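Clondico Table Games: Frequently Asked Questions

What comes in the two-player set?
One white board with rounded corners, a cloth bag and 10 translucent discs. Extra discs are sold in packs of 4.

What colors can I get?
Magenta-pink, amber and clear. All of them fit every Clondico board.

Do I need a special table?
No. Any flat surface works. On glass or bare wood the board can slide during play, so many clubs put down carpet or felt first. The Zestesville club plays on carpeted tables all year.

How do I clean the board?
Wipe it with a soft damp cloth and dry it right away. Do not use scouring pads or window cleaner. They dull the gloss, and the discs will start to drag.

Can the discs go in the dishwasher?
No. Wash them by hand in lukewarm water with a drop of dish soap.

I get a lot of glare. What can I do?
The surface is glossy and picks up overhead lights. Turn the board a little or move the lamp to one side.
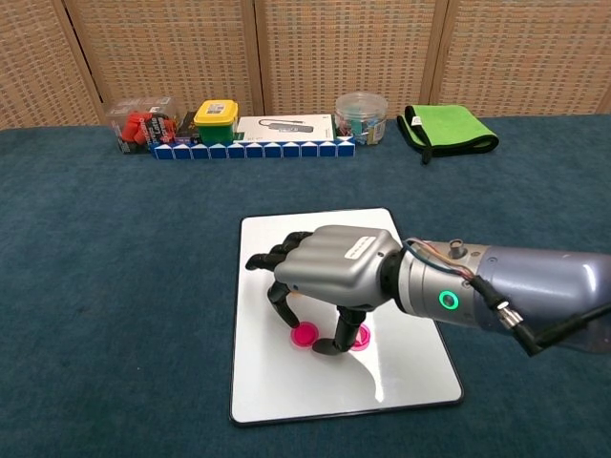
Where do the discs go at the start of a round?
Place two discs flat on the board, side by side, with a small gap between them. They should not touch.

Can I return an opened set?
Yes, within 31 days, as long as all the discs are in the bag. Send it to our Drellgate address with the order number.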